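Drendum (handheld version) review

Gerkix is a small developer with one earlier game behind it, a falling-block puzzler that ran at half the frame rate it needed. Drendum is its second release and its first side-scroller. It comes from the same publisher, Londari, and sells at the same budget price. I played the cartridge version from start to finish twice, then went back for the time trials.

The setup takes one screen of text. A mining outpost called Buschmann has lost power, and you play the maintenance drone sent down to restore it. There are no other characters and no dialogue after the opening. Each of the game's areas is a section of the mine, and each section ends when you reach a breaker switch and pull it. The ending depends on how many of the optional fuses you collected on the way. The difference between the two endings is a short animation and a different color of sky.

Movement is the best part. The drone rolls, jumps and can fire a tether at any surface marked with a yellow edge. The tether has a fixed length, and it can be attached in midair with no delay after the jump. Holding the button keeps the line taut. Tapping it pulls you a short distance toward the anchor and keeps your speed, so a tap at the bottom of a swing gives a long, flat arc that covers most of a screen. It takes an hour or so to get used to. The game only teaches the hold. I found the tap by accident in the third area, and several of the later fuses can't be reached without it.

Input handling is good. There are a few frames of grace after leaving a ledge, and a jump pressed slightly before landing still registers. The d-pad is read in eight directions for aiming the tether, while the analog stick gives free aiming. I preferred the d-pad, as the stick drifts off target at the moment of firing. The two can't be used together, and switching means going back to the title menu.

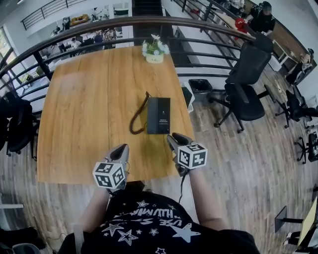
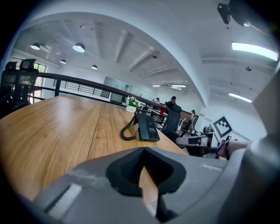 The level design is less even. The first four areas introduce one object each: conveyor belts, swinging loads, steam vents and doors that close on a timer. All four are laid out clearly, with a safe version of the hazard before the dangerous one. The flooded area in the middle of the game drops this approach. Water halves your rolling speed and shortens the tether, and the yellow edges are drawn under a blue tint that makes them look gray. Turning up the brightness helps a little. There is a high-contrast setting in the options, but it changes only the drone and the enemies.

Checkpoints are placed by distance and take no account of difficulty. A long flat corridor may have two, and the vertical shaft in the seventh area has one at the bottom. Falling from near the top costs you the whole climb. Lives are not limited, so the penalty is time only, but the shaft took me more attempts than the rest of the area combined.

Enemies are few. Most are fixed turrets and crawling robots that follow the floor, and they serve as moving hazards with little else to them. The drone has no attack until it gets the pulse upgrade, and even then the pulse only stuns. Bosses use the tether better. The crane fight asks you to attach to its hook during each sweep and pull a pin from the arm, and it is the one fight I replayed on purpose. The final boss repeats the crane's pattern with faster timing and a second turret.

Graphics are simple and mostly clear. Sprites are small, with dark outlines, and the backgrounds use two layers of scrolling. The frame rate holds at 60 in nearly every area. It drops where steam vents and water appear together, and because game speed is tied to frame rate, the action slows down with it. That makes one difficult jump easier. I would expect a patch to change this, and the time trial records set there will probably be thrown out when it does.

Sound is limited to a few short loops for each area. The motor noise rises in pitch with speed and is useful for timing swings with the tether off-screen. Music and effects have separate volume sliders. There is an audible click where the flooded area's loop restarts, easy to hear on headphones and hard to miss after that.

The time trials open once the story is finished. Each area has three target times, and the lowest one assumes full use of the tap. Your best run is stored as a ghost. Only one ghost can be shown, so comparing a new route with an old one means overwriting something. Online boards are included and list the top 200 players for each area. My best placing was in the first area, where the board was not yet full. Score in this mode is the time remaining plus a bonus for each fuse, and a clean run of the first area with every fuse gave me 2453 points. The fuse bonus is too small to be worth a detour anywhere else.

Saving is automatic at checkpoints, with 2 slots. The file takes up 400 KB. Suspending the handheld in the middle of a swing and waking it later caused no trouble, except once, when the tether stayed visible on screen after it had been released. Restarting from the checkpoint cleared it. Loading between areas is short, and restarting a time trial is instant.

A first run should last an evening or two, and a run with all fuses perhaps twice that. Players who like learning a movement system and then repeating short courses will get more from it than those who play once for the story. The flooded area and the shaft are real faults, and both could be fixed without touching the controls.

Controls: 9
Level design: 6
Graphics: 7
Sound: 6
Replay value: 8
Overall: 7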